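4.2 Descaling the Tronden Under-Counter Water Heater

Applies to model 299 only. 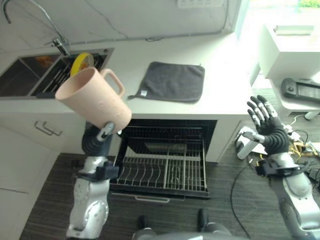

Descale every 600 operating hours, or when the SERVICE lamp stays lit.

1. Set the dial to 0 and disconnect the power.
2. Close the inlet valve and open the faucet until the flow stops.
3. Fit the drain hose to port B – hand-tighten only.
4. Add one sachet of Juntunen descaler, part no. 159.
5. Wait 30 minutes, then flush twice.

CAUTION: Do not restore power until the tank is full.

Note: For hard water, see section 4.3.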